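Section 2: Folding short-sleeved tops

If you've come straight from Section 1 (sorting and pairing), you should have a clear table and a heap of tops. I fold mine on a felt-type cover because cotton grips it a bit and doesn't skate off towards the floor the moment you let go. A bare tabletop will do, you'll just be chasing sleeves!

I wrote these steps for the Hisero drawer box, and the finished bundle fits that one nicely. If you've got the deeper Mulcahy box, see the note after step 7.

Before you start

Check pockets and take off any pins or badges. Give the top a good shake, holding it up by the shoulders, and let it hang for a moment with the hem just clear of the table. The weight of the cloth pulls out a surprising amount of creasing, and you'll waste far less time patting things flat later on. 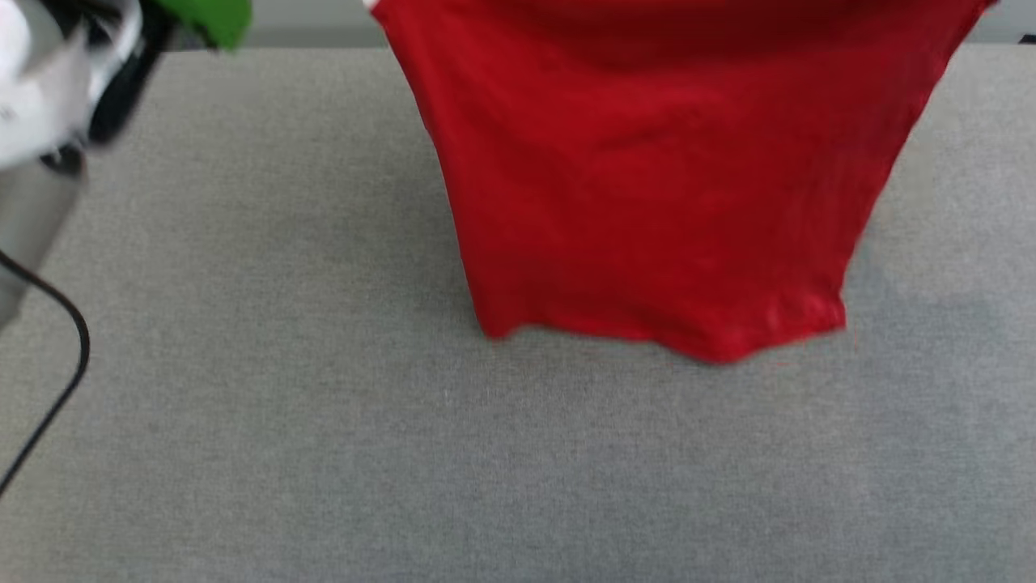 Do I need to iron a T-shirt before I fold it?

Most of them can go straight from the shake to the table. I only iron the ones with a collar, or anything that's been sat at the bottom of the basket since January (we've all got one).

CAUTION: If you do iron, let the top cool fully before folding. Warm cloth takes a crease beautifully, including the ones you didn't want.

Laying out

1. Lower the top on to the table hem first and let the rest follow. Put the neckline at the far side, away from you, and the hem nearest.

2. Find the two shoulder seams and get those right before you touch anything else. I used to start at the hem and work up, and then wonder why the neck had gone wonky.

3. Take a sleeve by its outer end and draw it out sideways. Gently does it, you want the cloth straight but not stretched. If the other sleeve has flopped over the body, leave it there until the first one is sorted, then bring it out too.

Contrast sleeves are a real help at this stage. On a red shirt with white sleeves and striped trim you can see the join straight away, and the stripes show you whether the sleeve is twisted.

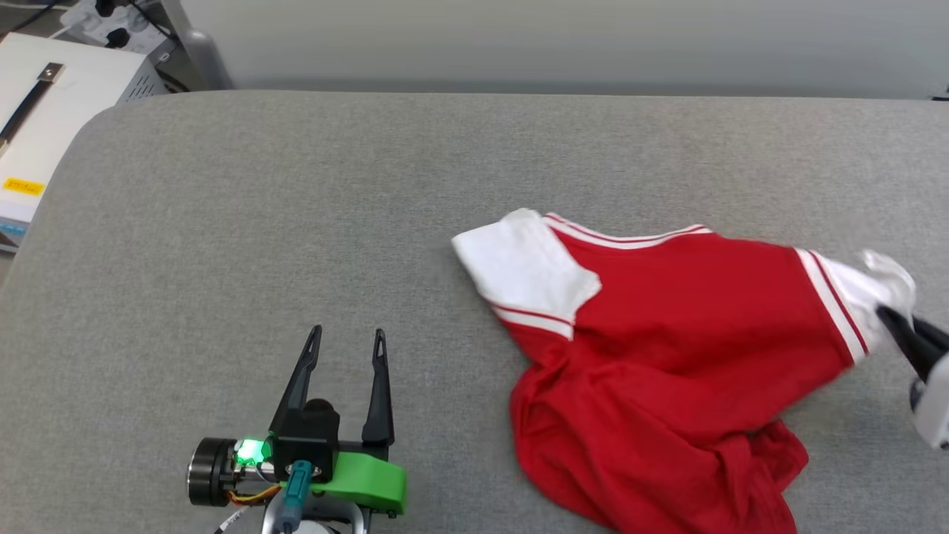
4. Once the shoulders are settled, work down the body. Hold the neck end still with one hand and pull the hem towards you with the other, so the gathers open out as you go.

5. Smooth from the middle outwards with a flat palm. Two passes is plenty.

Folding

6. Bring one side in to the middle, sleeve and all, then turn the sleeve back so it lies along the body. Do the same on the other side. You should now have a long strip with the neckline at the top.

7. Fold the hem up to just short of the neckline, then fold in half again. Stand the bundle on its folded edge. If it flops, it's too loose, so open it up and press the air out before the last fold.

NOTE: For the Mulcahy box, leave out that last half fold and lay the bundles flat. Relu Mihăilă wrote in to say he rolls his instead, and I've tried it. It works, though heavier cotton makes a very fat roll.

CAUTION: Don't cram the box. The Hisero takes 16 of my tops upright, and after that the front panel starts to bow.

Long sleeves and hoodies are in Section 3.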